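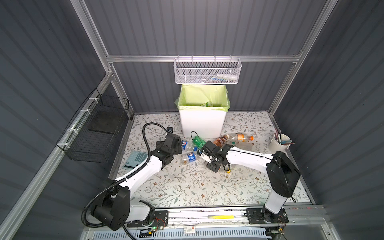
Notebook, bottle clearing, booth 2
10 October 2021

Starting from the Schmieder list again. Chore no. 4, "clear the empties off the table into the bin." A kid does it in under a minute without looking up from the phone. Question for the week is whether the Nadedel setup does it well enough that we'd let it run with the door shut and everyone at lunch.

Short version: not yet. Closer than in spring though.

Settings carried over from the last block. Grip force 20 percent, arm speed 80 percent of the limit. Tried full speed once, did not like the sound, went back. Both arms on the same policy, trained on 800 demos, mostly from the Neltermont people and a few of ours. Ours are slower and I think cleaner but that's an opinion.

Bin is at the back of the mat with the liner folded over the rim. Keep it that way. If the rim isn't folded the bag slides in after the second bottle and then everything behind it is garbage data (ha).

Things that go fine:
Bottles on their side with some space around them. Green one, tea one, no trouble.
Right arm doing the drop. It goes up and over and waits above the mouth before letting go. The wait is too long, you could make coffee, but it's a good habit and I don't want to tune it out.

Things that don't:
Clear on clear. Two clear bottles touching, it picks the gap between them.
Anything with liquid left in it. Weight moves, bottle swings in the fingers. A person would tip it out in the sink first and we have no sink. Put that on the list for Isar, they keep asking when we get to the kitchen.
Both arms wanting the same bottle. They don't crash, the interlock is good, but they just sort of stand there being polite.

Longest standoff was 34 seconds. Stopped teh run by hand. 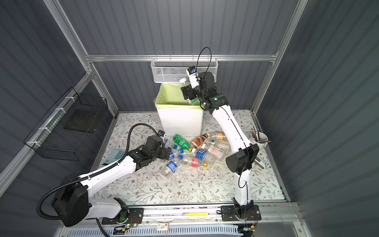

Entry by Detlef Pfeiffer — booth 2, second block

Changed one thing only, the handover rule. Right arm now owns the bin, left arm works the pile and stays out of the airspace over the liner. Dumb rule, hard coded, works much better than the clever one. No standoffs in this block.

Left arm still hovers. It gets over the heap and dithers, I think because every label is a candidate and the scores are all close together. Want to see the score plot before I touch anything. Crushed bottle in the middle is a good test, keep it in the set. Crushed ones are what you get in real life anyway, people squash them.

Is it a chore robot? My view, for the argument on the whiteboard: it does the picking part of the chore. It doesn't do the part where you notice the table is a mess, or the part where the bag is full and needs to be tied off and carried out. On a shop floor somebody walks past anyway and can swap the bag, so I'd say shop floor first and home a good while after. Schmieder disagrees, fine, but they should come and watch a whole block and not the sped-up clip.

Leave the pen cup where it is. I know it's in the way on the right. A real table has a pen cup.

To do
Shorten the wait over the bin, try half
Score plot, left arm
More demos with bottles touching, clear ones mostly
Check the cable loop at the right wrist after long runs, I want it to clear the basket with room to spare
Spare liners, same size as these, the bigger ones bunch up
Ask Neltermont wether their demos had caps on or off, the notes don't say

Logs are in the usual folder under booth 2. First block has the old handover rule, don't mix them.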